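Onadero Opens Preorders for Rinach, a Board Game of Rival Ferry Towns

Hi everyone, Seung-woo Woo here, designer and one half of Onadero. I've been promising this news to anybody who stopped at our table over the past year, and now I get to share it: preorders for Rinach open this Sunday at noon!

If you haven't bumped into it yet, Rinach is a game for two to four players about running a ferry town on a river that keeps changing its mind. You build docks, you hire pilots, you haggle over cargo, and every season the river tiles shift and somebody's lovely dock ends up facing a sandbar (usually mine). A full game takes 90 minutes once everybody knows the rules. Your first one will run longer, mostly thanks to the haggling.

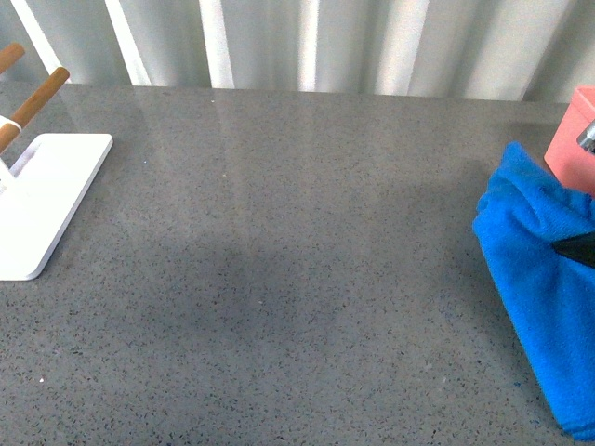 Rinach started out as a card game, and a pretty dry one. My co-designer, İlker Kahraman, was the one who said the river had to be a real thing on the table that you could push around, and we spent a whole winter cutting tiles out of cereal boxes. I played it on every surface I could find, kitchen counters included, and a gray speckled countertop like this one taught me a lot about color. Our early river tiles were a soft gray with little dots for the shallows, and on stone like that, full of tiny black flecks, you'd lose them completely. So the tiles are a deep green now, with a thick cream border, and I can read them from the far side of the room.

The art is by Nour Khasawneh, and I'm still a bit giddy about it. She painted all four towns from the water, the way a ferry pilot would see them coming in, and she gave each one its own weather. Binov is the foggy one. Ekinci has the big red warehouses and, if you look closely, a goat on one of the roofs. Players have started picking their town just for the art, so I had to go back and make sure the foggy one wasn't secretly the weakest. (It was. We fixed it!)

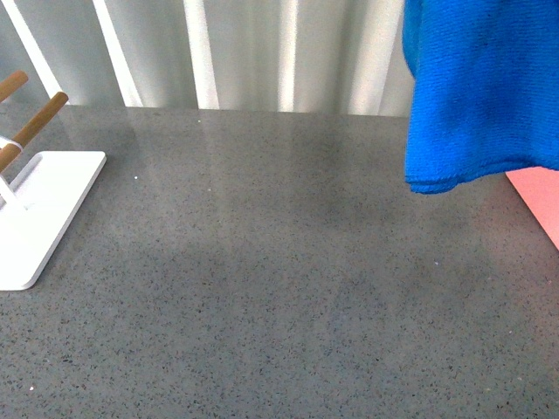
The other thing I kept fiddling with was the haggling. In older versions you could trade anything with anybody at any time, which was a blast for the loud people and pretty miserable for everyone else. Now trades only happen when two ferries share a landing, and each side gets one offer and one counteroffer. It's quick, it's a little mean, and it works just as well with my quiet friends as with my family, who are not quiet.

Here's what comes in the box: 249 cards, a double-sided board, the river tiles, wooden ferries in the four town colors, and a rulebook edited by Ayten Kurtuluş, who caught more than 90 mistakes in my draft and was very kind about it. There's a solo mode too, designed by Ozan Başaran, where you race a grumpy automated ferry company up the river. 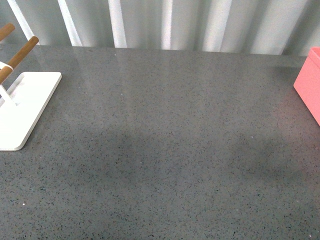

Gray speckled countertop with a pale backdrop.

The first print run is 810 copies. Preorders come with a small extra deck of storm cards, and we plan to start shipping in August. Stores that want copies can order through the same page, just pick the retail option and tell us how many you'd like.

If you write about games or record a show and want a review copy, drop us a note through the contact form on the Onadero site. İlker and I both read the inbox, and we're happy to set up an online demo in the evening if you'd like to try the game first. Bring a friend who likes to haggle!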